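Why Metal Feels Colder Than Wood

Put one hand on a wooden table and the other hand on a metal spoon. The spoon feels colder, right? But if both things stayed in the same room all night, they have the same temperature. How can this be?

The answer is in your skin. Your skin is not a thermometer. It does not measure how warm a thing is. It feels how fast heat is leaving you or coming to you. Your hand is usually warmer than the room, so when you touch something, heat goes from your hand into it.

In metal, heat travels very quickly. The warmth of your fingers goes into the spoon and spreads away, and more warmth must follow it. Your skin notices this loss and tells your brain, "Cold!" In wood, heat travels slowly. The small place under your finger becomes warm and stays warm, so you lose less.

Aluminum is one of the metals that carry heat very well. This is why many cooking pots are made from it.
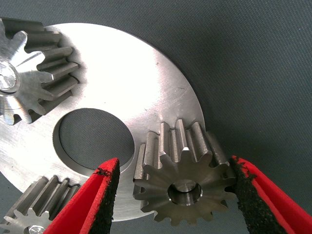

Several young readers in Henent wrote to ask if a blanket is warm, then, or if it only feels warm. It is a very good question! A blanket does not make any heat. It holds a lot of air between its threads, and heat moves slowly through air that stays still. The heat under the blanket is your own.

You can try a small test at home. You need 3 things: a metal tray, a wooden board and two ice cubes of the same size. Leave the tray and the board on the kitchen table for 9 hours, for example during the night. In the morning, touch both and decide which one is colder. Then put one ice cube on each and watch.

Many children think that the ice on the wood will melt first, because the wood feels warmer. But the metal brings heat from the room to the ice much faster, so the ice on the tray melts first. Please keep a towel near you for the water.

Now a question to think about in bed: on a hot summer day, a metal slide in the sun can hurt your legs, but a wooden bench beside it is not so bad. Which way is the heat going this time?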